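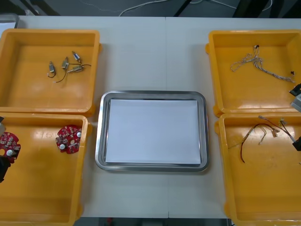

## Can a robot do our kitting bench yet, or should I wait?

**Posted by wollville_bench** in Small Shop Help, April 4, 2025

I run the kitting side of a small shop in Wollville. We put together parts kits for a hobby vacuum kit sold under the Multitz name. Each kit gets a motor, a round-ish red circuit board, a braided cable and a wire harness. The parts come to the bench in yellow trays, somebody picks one of each, lays them on paper in a steel tray, checks them and bags them.

On a normal day we do 94 kits. It's dull work and I have trouble keeping people on it past August, when the students leave. A two-arm setup has been offered to us on a trial lease at 2215 a month, grippers included, setup not included.

What I want to know is whether this kind of picking is realistic now. The parts are small, the motors come with their leads already on, and the cables knot up the minute you put more than a couple in a tray. My brother-in-law says if they can fold towels they can do this. I've also seen the towel videos and they looked slow to me. Has anyone run something like this for more than a demo?

---

**trillcombe_tooling**

Yes, partly. We've had a two-arm cell going in Trillcombe for 11 months on a similar job, so take this as one shop's experience.

Boards are the easy part. They're stiff, and a plain two-finger gripper can take one by the edge. Keep them lying flat with some space between them. If they overlap, ours will sometimes bring up two, so we put fewer in the tray and refill more often.

Motors are fine if they are spread out. The body is easy to hold. The trouble is the leads, which catch on the next motor and drag it along. We started folding the leads back under a twist tie before they go in the tray and most of that went away. Of course somebody has to do the folding.

Cables and harnesses are where I would not promise your boss anything. A person gives the bundle a shake and feels which strand is loose. Our arms pull, the whole tangle comes up, and then it stops and waits for help. We ended up hanging the harnesses one at a time on pegs. That works, but by the time they are hung you've done half the job by hand.

Speed: slower than a good picker, and it doesn't mind the hour. Ask for a trial with your own parts, at least 50 kits, and write down every time a person has to step in. Also ask who pays for setup when you change a part – that was our biggest bill.

---

**Atanasov**

no. get a vibratory feeder for the motors and keep your people

---

**gluepot**

I don't have a shop, but I do have a robot vacuum and it gets stuck on a phone charger about every other night, so I'd believe the part about cables.

One thing on the bench itself. If you do try it, don't move the trays once they are set. Tape the corners or screw down some stops. A friend's place lost most of a morning to a tray that had been bumped over by a finger's width. I would keep the steel tray in the middle with the parts on both sides, so each arm has its own half to work and they aren't reaching across each other.

---

**wollville_bench**

Thanks. I'm going to ask for the trial with boards and motors only and leave the cables and harnesses with the crew for now. Trillcombe, what spacing did you use on the pegs?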